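Trirnau Boards > Manipulation > Learning from demonstration
Thread: Rubber band sorting, two arms, results with longer action chunks

kpad_lerow
Posting results from the Lerow sorting task since there was interest in the last thread. The task is to sort loose rubber bands into three bins by color: beige to teal, black to red, green to blue. Two arms on a flat black top. The policy takes head and side cameras plus joint positions and outputs action chunks for both arms. We compared a short chunk (7 steps) with a long one (20 steps), same demonstrations, same training schedule.
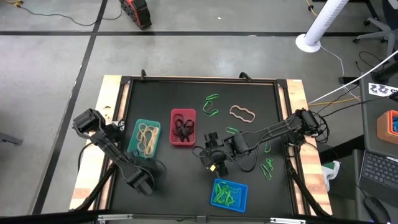
Long chunks won on completion, 61 percent of trials against a much lower number for short chunks that I will post once the rescoring is finished. A trial counts as complete only if every loose band ends up in the correct bin before the timeout. Most failures with the long chunk are green bands. They lie flat and give the fingers very little height to work with, and the ones on the right half, under the right arm's links, are also hard to see from the head view. The large pinkish-beige one is easy by comparison.

torque_ripple
What is the grasp success per attempt? All-or-nothing completion hides it. With several bands per trial a small change in per-grasp success moves your headline number a lot. I would not read this as a chunk length effect until I saw per-attempt figures.

kpad_lerow
Fair. Per-attempt is logged but not cleaned up. The short chunk policy hesitates above the band and reopens, which the script counts as a new attempt, so the raw figures are biased against it.

mossgate
I disagree with torque_ripple. Completion is the number a user of the system cares about. Report both, but don't drop it.

We ran something similar on the Ackermann benchmark set and the hesitation went away when we removed joint positions from the input. The policy was copying its previous pose. Did you try that?

kpad_lerow
Not yet. It's queued.

torque_ripple
mossgate, I didn't say drop it. I said it does not support the claim in the thread title.

Separate question. How are you handling motion blur in the side view? In my setup anything above slow teleop speed smears the gripper badly.

kpad_lerow
Badly here too. Procedure at the moment:

1. Record all streams at full rate. No filtering at capture.

2. Check the side view at transport speed. The still under this step is typical: the arm is one large smear over the table and the band shows up at best as a faint greenish trail next to the gripper, while the bins and the band lying on the table stay readable. We keep these in training.

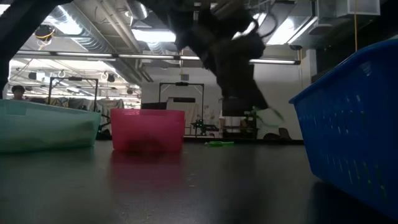
3. Shorten exposure and repeat step 2. This made the side view too dark at our light levels, so we went back to the old setting.

4. Train once with the side view and once without. Without it, the policy more often released early and dropped the band outside the rim of the blue bin.

mossgate
Step 4 is interesting. It suggests the side camera is mainly used for bin height at release, and blur matters less there because the arm slows down anyway.

torque_ripple
Or the second camera adds capacity and regularizes. Mask the side view only during release and leave it intact elsewhere. If early releases come back, mossgate is right.

kpad_lerow
That is cheap to run. We can mask at inference first without retraining, though a policy that has never seen a masked frame may fail for unrelated reasons.

torque_ripple
It will. Train with random masking or don't bother.

zevcombe_bench
Question on the scoring. If a green band lands in the blue bin but hangs over the rim, is that complete? The Zevcombe scoring sheet counts it as a miss. We had 2 annotators disagree on this constantly until it was written down.

kpad_lerow
We count it as in if no part touches the table. I'll rescore with your rule and post both columns together with the per-attempt figures.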